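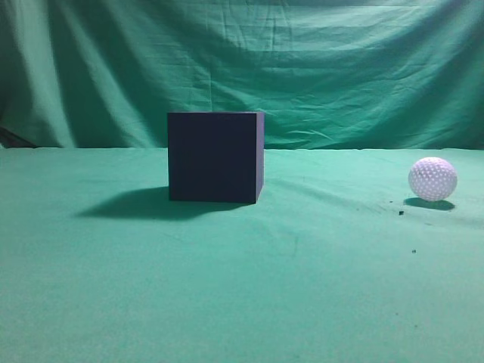
Cube and ball on the green cloth.

June 3, 2016

Dissolution bench, levonorgestrel 1.5 mg tablets, Zirnholm generic against the reference product. Continues the March entries. Raw chromatograms are in the shared folder under Ollgate, same naming as before.

Purpose today: repeat the paddle runs on the second Zirnholm lot with the corrected degassing step, and settle whether the low 15-minute values in March came from the tablets or from us.

Medium: 0.1 N HCl with 0.1% SDS, 900 mL per vessel, 37 C, paddles at 75 rpm. Six vessels. Samples at 5, 10, 15, 30, 45 and 60 minutes, 5 mL each, replaced with fresh warm medium. Filtered through 0.45 micron nylon, first 2 mL thrown away. The March runs used the old cellulose filters for at least one of the two sessions. The log does not say which, and I have stopped trying to work it out.

Medium prep. SDS was weighed last and stirred in slowly after degassing, not before. Adding it first and then pulling vacuum gives a head of foam that takes most of an hour to settle, and some of it goes up the line. I lost one batch this way on Wednesday. The trap on the pump has been emptied and rinsed. If the pump smells of soap, that is why.

Column is the Brurnik C18, the newer of the two. Mobile phase acetonitrile/water 60:40, 1.0 mL/min, detection at 247 nm. Levonorgestrel elutes just after six minutes. Injection volume raised to 50 microliters for the early time points, which is at the upper end of what this column will tolerate before the front of the peak starts to lean. Tailing was acceptable on all standards. Resolution from the small shoulder peak was better than in March, and I put that down to the column.

System suitability passed on the first attempt. Standard number 3 was re-prepared after I noticed the flask stopper had been left off over lunch. The new preparation agreed with the bracketing standards and the old one did not. The old one was discarded and the entry struck through on the prep sheet.

Baths. Vessel 4 was reading low at the first check. The probe was not fully seated. Pushed down, waited, rechecked with the hand thermometer, fine. All vessels were within tolerance at the start and at the end. I did not check in the middle.

Results, Zirnholm second lot, percent of label released, mean of six:

5 min: 41
10 min: 63
15 min: 79
30 min: 92
45 min: 96
60 min: 97

Reference product, same medium, same day, mean of six:

5 min: 46
10 min: 68
15 min: 83
30 min: 94
45 min: 97
60 min: 98

Spread at 5 minutes is wide for both products, as expected at that time point. By 30 minutes it has closed up. In March the Zirnholm tablets gave 66 at 15 minutes, which was the number that started all of this. With degassed medium and the nylon filters it is gone. Two things were changed at once, so I can't divide the credit between them. A filter recovery test on the cellulose type would answer it: standard solution passed through, compared against unfiltered and centrifuged. I have half a box left and will do it next week if the instrument is free.

Observations at the vessels. Bubbles on the paddle shafts in March were obvious enough that they were written down twice. None seen today on any vessel at the first two sampling points. Tablets dropped cleanly to the bottom and stayed roughly centered except in vessel 2, where the tablet landed against the wall and had to be left there. Its 5-minute result was the lowest of the six. I have kept it in the mean. There is no written reason to exclude it, and "landed badly" is not one.

Disintegration was done separately in water, no discs. Both products were fully through the mesh well inside the limit. Nothing to add.

A note on what this does and does not say. Somebody from the pharmacy side asked whether the slower March profile meant the generic would work less well if taken late. A dissolution profile cannot answer that. The product is meant to delay ovulation, and the label says to take it as soon as possible and within 72 hours. Thirteen points at 15 minutes in a beaker with detergent in it is small next to the hours that usually pass before the tablet is swallowed. It may matter for batch consistency. It should not be quoted to patients in any form, and I have written back to say so.

The same person asked about body weight. Also not a bench question. There is published work suggesting lower blood levels in heavier patients, and the regulators have not all drawn the same conclusion from it. I passed on the references and left it there.

Stability samples. The Grewal cabinet is still set at 40 C and 75% relative humidity. The chart shows a short humidity dip on Monday night, recovered by itself, no alarm. Water reservoir topped up. The blister strips on the lower shelf are due to be pulled later this month. The loose tablets in the open dish are not part of the protocol and are there only to see how bad it gets. They have softened at the edges and picked up weight. Assay not done.

Sample count. The lot came in as 300 tablets. After March, today's run, disintegration, content uniformity and the open dish, 193 remain in the locked drawer, and the register has been signed to match. That is enough for the stability pulls and one more full comparison, with a margin. Please do not take any for training. There is expired stock for that.

Calculation. The sheet corrects for the volume removed at each sampling point, but the copy on the bench computer was still applying the no-replacement correction. With replacement the concentration term is different, and the error grows with each time point. By 60 minutes it was worth a bit over one percent. The values above are from the fixed sheet. The March figures have been recalculated the same way and the 66 quoted above is the recalculated number. The old copy is renamed with DO NOT USE in front of it.

To do:
- filter recovery, cellulose and nylon
- f2 on the pooled data, though with both products near 80 at 15 minutes the choice of cutoff needs to be fixed before calculating
- order SDS, the open jar is caking
- write the March deviation up properly, including the filters
- new O-ring for the sampling cannula on vessel 6, which drips

Shut down 17:40. Column flushed and stored in 70% acetonitrile.

Comments (4)

benchside_k
Did you try sinkers for vessel 2? We had wandering tablets with a similar size and the wire ones helped, but then you have to use them for the reference too.

ollgate_lab
No sinkers. They are meant for dosage forms that float and these don't. If it happens again in the repeat I will look at the vessel, it may not be sitting level.

hplc_tuesday
50 microliters is a lot on that column. Does the early peak shape hold if the sample is straight medium with SDS in it? Ours went off after a few hundred injections and never came back.

pm_reader
Useful about the SDS order. Our SOP says to degas after adding it and we have always just waited for the foam.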